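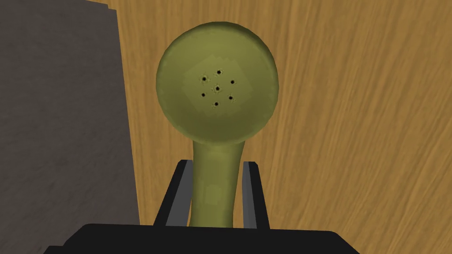 Hafiz Ong learned to listen on the telephone, and he will tell you so within a minute of pouring your tea. He was 16 when he started answering calls at his aunt's taxi office in Gakau, evenings and most of Sunday, and he still talks about it with great fondness. The receiver there was an olive-green one with a big round earpiece, little holes set in a ring with one more in the middle, and he swears he could guess a caller's mood before they'd said where they were going. "People breathe before they talk," he says. "If it was a short breath, you sent the fast driver!"

These days he records oral histories for the small radio station in Trernska, and we met there in September, in a kitchen that doubles as the waiting room. He has sat down with nearly 100 people so far - bakers, ferry hands, a retired piano tuner who wouldn't stop for lunch - and he keeps every one of the tapes, even the ones where the dog barked all the way through. 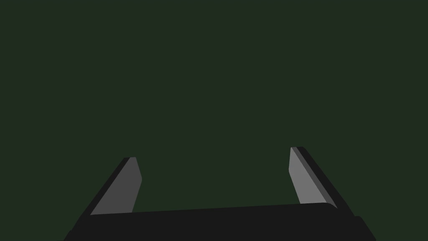
I asked him how he gets shy people going, and he laughed and said he mostly asks about food. "Ask a man about his childhood and he goes stiff. Ask what his mother put in the soup and you've got 20 minutes, easy." His favorite session was with a seamstress named Ragab, who talked about buttons for the whole first hour and then, while he was packing up, told him how she had left home with one suitcase. He unpacked again, of course, and missed his bus.

He does get tired. Typing up the tapes is slow work, and his daughter keeps telling him to hire somebody (he has promised to think about it). But he has 15 more names on a list by the kettle, and he's off to Bavard next week to see a beekeeper. "She says she has nothing to tell me," he said, rinsing my cup. "I'm bringing extra tape."

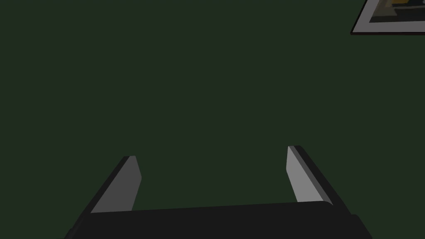
Plain dark green, with black along the bottom.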